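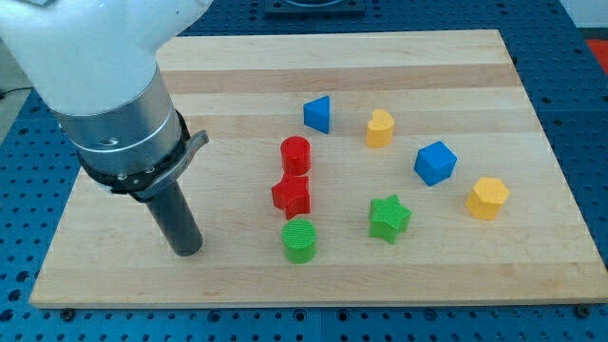
Shapes from the Marar set on the laminated maple-tone board.

Product Review: Marar Shapes and Board
Prepared for the Rivdale Lending Library of Learning Materials
Reviewer: Bindu Lobo

Summary rating: 92 out of 100. Recommended for purchase, with reservations concerning storage.

The Marar set is sold by Bomard as a sorting and matching kit for classrooms, therapy rooms and homes. It consists of small plastic shapes in blue, yellow, red and green, together with a rectangular board on which they may be arranged. The library received one set in January and kept it in regular use for 30 sessions before this review was written.

Shapes

The shapes are solid in appearance and easy to tell apart. The range includes a cube, a triangular prism and a heart, the last of which proved the most popular piece with younger borrowers. Colors are strong and even. Children who were asked to sort by color did so without hesitation, and the set lends itself equally well to sorting by outline, as the blue cube and the blue triangle share a color and little else.

All pieces carry fine ridges on the surface, similar to those left by a 3D printer. Reviewers were divided on this point. Several considered the texture a help to grip, particularly for children who find smooth plastic difficult to hold. Others noted that crayon marks settled into the ridges and needed a soft brush and soapy water to remove. No piece cracked or chipped during the review period.

The pieces are small. The library will not lend the set to households with children under three, and a notice to that effect has been placed inside the lid of the box.

Board

The board is the better half of the product. It is made of laminated strips in a pale, maple-like wood, with slightly lighter and darker bands running along its length. The brightly colored shapes stand out well against it, and there is ample room to spread several of them apart for a matching exercise. The surface has no printed grid or outlines. Some staff members would have preferred one; the present reviewer found the plain surface more flexible, and masking tape may be used where divisions are wanted.

Our board stayed flat throughout. It is heavier than its size suggests, and an adult should carry it.

Packaging and instructions

The packaging is the weakest part of the product. The cardboard box supplied by Bomard is a tight fit for the board, and its corners had split by the end of the review period. Shapes are held in a thin paper tray which did not survive the first month. The library has moved its set to a lidded crate from Skastcombe, at a further cost of $30.

The instruction leaflet offers a short list of activities. These are clearly worded – though most will be familiar to any classroom teacher – and the type is too small for comfortable reading.

Price and availability

The set costs $120 and may be ordered directly from the supplier. Replacement shapes are sold singly, but the board is not offered on its own, an omission the library has raised with Bomard in writing.

Requests to borrow the set should be made at the Rivdale front desk. The loan period is two weeks, with one renewal.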